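Prallik gripper trainer: six weeks in our packing room

Koutsoukos sold us the Prallik package on the promise that packers could learn the gripper on a screen before going near the real one. We've had it since August, on two desks at the Kostavard end of the building. The sales pitch was 25 minutes of practice a shift. Most of our people get 8, and those come out of smoko.
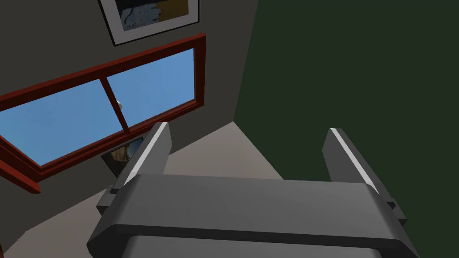 The gripper view in the simulator, facing the corner by the window.

The graphics are fine and the controls are easy enough to pick up. My gripe is with what the job becomes. Packers who used to judge a carton by feel now steer two fingers around a tidy little room with a beige floor, and their score goes to the supervisor. Pay hasn't moved. Fomska's older trainer was uglier, but it kept scores private and staff liked it better.

Worth a trial if your crew gets a say in how the scores are used. I wouldn't sign for the full licence yet. 2 stars.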